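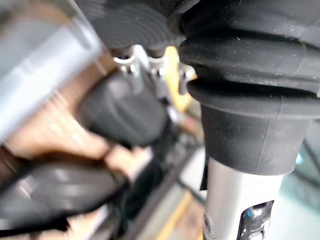 # Dust (household)

**Dust** is the fine, dry stuff that settles on shelves, skirting boards and the tops of doors. I look after this page of the Fliklow Household Wiki, and I'm very fond of the subject, so forgive the length (it used to be longer!). It covers ordinary indoor dust only. Sawdust, coal dust and anything out of a quarry have their own pages, and you should read those if you work with them, as the health side is far more serious.

*Last tidied up 01/07/2023.*

## What it's made of

The old line that dust is mostly dead skin gets repeated everywhere, and I believed it for years. Skin is in there, certainly, but how much depends on the room and who lives in it. The rest is a mixed bag: fibres from clothes and carpets, soil off shoes, pollen, soot, crumbs, pet hair, bits of insect, and tiny flecks of whatever the room is built from. A house by a beach will have sand in it. A house with three cats will have cats in it.

Lint is the fluffy part, made of short textile fibres that have rubbed loose. People use the two words as if they meant the same thing, and on this page I mostly do too – once lint is on a shelf it tangles up with everything else and there's little point sorting it.

## Where it settles

Heavier grains drop quickly and stay near the door they came in by. Finer ones float about for hours and come down in still corners, behind the sofa, or on top of the wardrobe where you never look. Every time you walk past you stir some of it up again, which is why a room dusted in the morning can look grubby by teatime.

Colour makes a huge difference to what you notice. Most house dust looks pale grey in a thin layer, so it shouts at you from black surfaces and keeps very quiet on cream ones. Light matters as well: low sun through a window picks out every speck, and the same shelf at noon looks perfectly respectable. I do my dusting in March, when the sun comes in flat across my front room in Fliklow, and it's a horrible sight.

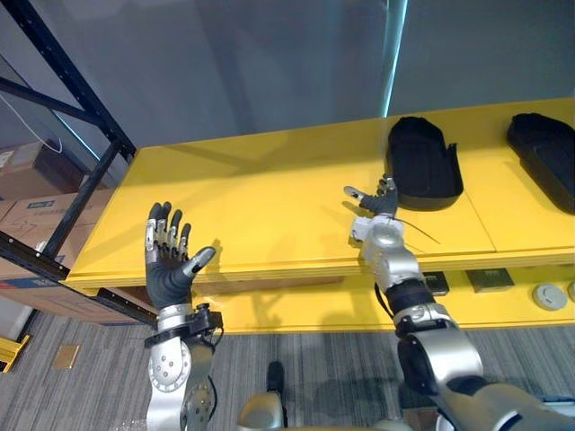

*Dark grey hands at a long yellow table.*

Middling colours such as yellow, tan and light green hide pale dust fairly well. They're less kind about dark crumbs and soot.

## Why it sticks

Partly it's just weight, and partly it's static. Rub a plastic or rubber surface and it can pick up a small charge that pulls in light fibres, more so in dry winter air. Rough and matt finishes give the grains something to lodge in, while gloss lets go more easily but shows every smear. Folds, ribs and grooves are the worst of the lot. A cloth slides straight over the ridges and pushes the fluff down into the gaps.
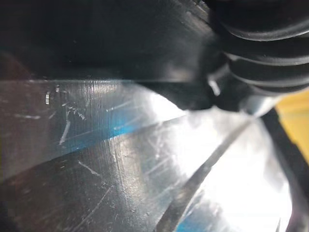 *Pale specks on a broad black surface, with ribbed black rubber in the corner.*

## Getting rid of it

Safta Vlad, who started this page, swore by a barely damp cotton cloth and always worked from the top of the room down. I've kept her method:

- Fold the cloth into quarters and turn it to a clean side when it greys.
- Use a soft, dry paintbrush for grooves, then vacuum what falls out.
- Leave floors until the end.
- Wash cloths without fabric softener, which leaves a coating that spoils their grip.

Feather dusters are a sore point. They're lovely for cobwebs, but on a shelf they send half the dust into the air and it comes down again later. Microfibre cloths do a better job dry than cotton does, though they shed fibres of their own in the wash.

## The Clidau jar

Vlad once kept everything she emptied from her vacuum cleaner in a big jam jar at her flat in Clidau. It took 70 days to fill and weighed 511 grams with the lid on, jar included. She repeated it on a long stay in Varna with the windows open and only needed 85 days more to lose interest. Her notes on both are on the talk page, under "Jars".

## See also

- Lint traps
- Doormats
- Skirting boards, cleaning of
- Talk page, comment 748 (the feather duster argument)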